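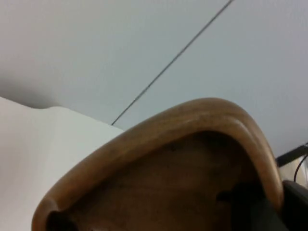
Tavham, im Januar

Seit dem Umzug esse ich morgens wieder am Tisch. In Greremmont hatte ich das in den letzten Jahren fast aufgegeben. Ich habe im Stehen gefrühstückt, neben der Spüle, oder im Bus aus einer Dose, und abends saß ich mit dem Teller auf dem Sofa und habe Nachrichten gelesen. Mir ist das lange nicht als etwas Besonderes aufgefallen, die meisten Leute in meiner Abteilung haben es genauso gemacht.

Tavham hat 2.404 Einwohner, so steht es jedenfalls auf dem Aushang am Rathaus. Es gibt eine Bäckerei, eine Apotheke, einen Laden für Tierfutter und Gartengeräte und einen Supermarkt an der Umgehungsstraße, zu dem ich zu Fuß 18 Minuten brauche. Wer vom Land kommt, findet das normal. Ich habe vorher über einem Supermarkt gewohnt und bin für eine einzelne Zitrone die Treppe hinuntergegangen.

In den ersten Wochen habe ich deshalb schlecht gegessen. Ich habe eingekauft wie früher, also für einen Tag, und am nächsten Abend war dann nichts da. Zweimal gab es Knäckebrot mit Senf. Danach habe ich angefangen, mir aufzuschreiben, was ich in einer Woche wirklich verbrauche. Das war eine kürzere Liste, als ich dachte: Haferflocken, Linsen, Zwiebeln, Möhren, Joghurt, Eier, ein Stück Hartkäse, Äpfel, Kaffee. Dazu kommt das Brot von Grabowska. Alles andere kaufe ich, wenn ich Lust darauf habe, und es verdirbt mir dann erstaunlich oft.

Die Bäckerei Grabowska öffnet um 6 Uhr und ist meistens mittags ausverkauft. Es gibt ein dunkles Roggenbrot, das am zweiten Tag besser schmeckt als am ersten und am fünften immer noch geht. Ich hole es zweimal die Woche. Am Anfang bin ich zu spät gekommen und musste das helle nehmen, inzwischen lasse ich mir eins zurücklegen. Man sagt an der Theke seinen Namen, er wird mit Bleistift auf die Tüte geschrieben, und das war es schon. Meiner stand die ersten Male falsch darauf. Ich habe nichts gesagt, und irgendwann stimmte er.

## Der Morgen

Ich stehe um 6:30 Uhr auf. Die Haferflocken stelle ich am Abend vorher mit Wasser und einer Prise Salz in den Topf, dann sind sie morgens schnell fertig. Auf eine Tasse Flocken nehme ich zwei Tassen Wasser und später einen Schuss Milch. Ich habe es mit mehr Milch versucht, das brennt mir auf diesem Herd an. Es ist ein alter Elektroherd mit Gussplatten, die lange nachheizen, und ich schalte ihn inzwischen aus, bevor der Brei fertig ist.

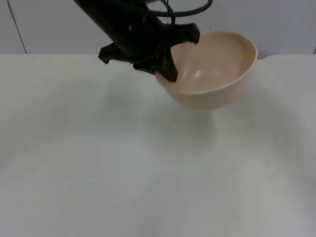
Dann setze ich mich hin. Das klingt nach nichts, aber es hat eine Weile gedauert, bis ich dabei sitzen geblieben bin. Ich bin ständig aufgestanden, um etwas wegzuräumen oder die Post aus dem Flur zu holen. Geholfen hat eine einfache Regel: Das Telefon bleibt im Schlafzimmer, und ich stehe erst auf, wenn der Kaffee leer ist. Das dauert 20 Minuten. An manchen Tagen lese ich dabei ein paar Seiten, an anderen schaue ich aus dem Fenster auf den Parkplatz der Apotheke, wo um diese Zeit noch kaum etwas los ist.

Ich kann nicht behaupten, dass ich dadurch ein anderer Mensch geworden wäre. Ich bin vormittags weniger hungrig, und ich komme seltener mit dem Gefühl am Schreibtisch an, schon etwas verpasst zu haben. Mehr habe ich nicht beobachtet. Abgenommen habe ich nicht, falls das jemand wissen will, und besser schlafen tue ich auch nicht — dafür ist die Straße hinter dem Haus zu laut.

Den Einkauf trage ich in Numimance ein, ein Programm, das ich schon in Greremmont für die Miete und die Nebenkosten benutzt habe. Für Lebensmittel ist es umständlich, man muss jeden Posten einer Kategorie zuordnen, und »Brot« gibt es nur als »Backwaren, sonstige«. Im letzten Monat lag ich 40 Euro unter dem, was ich früher ausgegeben habe. Ein Teil davon sind die Mittagessen, die ich jetzt von zu Hause mitnehme. Der größere Teil ist vermutlich die Zitrone, also alles, was man kauft, wenn man ohnehin gerade im Laden steht.
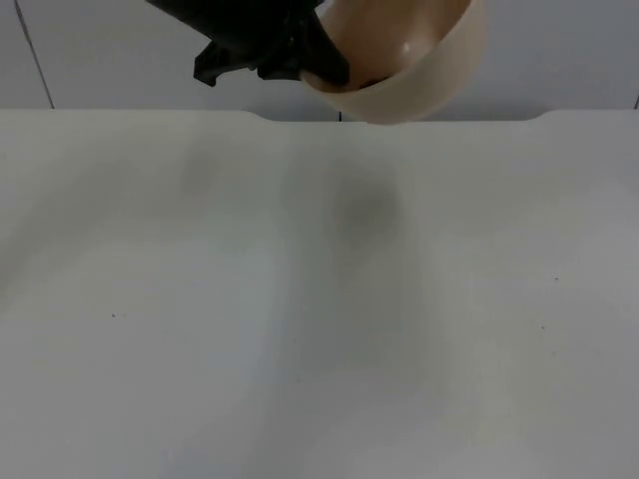
*Von Agnes Lundgren*

## Der Abend

Abends ist es schwieriger. Ich arbeite bis 17 Uhr, und wenn ich danach noch zum Supermarkt laufe, habe ich keine Lust mehr auf Kochen. Ich koche jetzt zweimal in der Woche eine größere Menge Linsensuppe oder etwas mit Bohnen und esse davon drei Tage. Am dritten Tag kommt ein Ei hinein oder Essig, manchmal beides. Meine Mutter hat das auch so gemacht und es »Verlängern« genannt. Als Kind fand ich das furchtbar.

Für die Linsen nehme ich die kleinen braunen. Zwiebeln und Möhren werden in Öl angebraten, bis sie an den Rändern dunkel sind, dann Tomatenmark, kurz mitrösten, Linsen dazu, Wasser, Lorbeer. Salz kommt bei mir erst am Schluss. Ob das wirklich etwas ausmacht, weiß ich nicht, ich habe es so gelernt. Mit dem Roggenbrot reicht das als ganzes Essen.

Was mir fehlt, sind Leute am Tisch. In Greremmont hatte ich wenigstens die Mittagspause. Ich habe überlegt, jemanden aus dem Haus einzuladen, kenne aber bisher nur die Familie im Erdgeschoss, und die isst um fünf. Im Februar kommt meine Schwester für ein paar Tage. Sie isst keine Linsen. Bis dahin muss ich mir etwas überlegen, und ich brauche einen zweiten Stuhl. Im Futterladen stehen hinten ein paar gebrauchte Küchenstühle, die frage ich nächste Woche an.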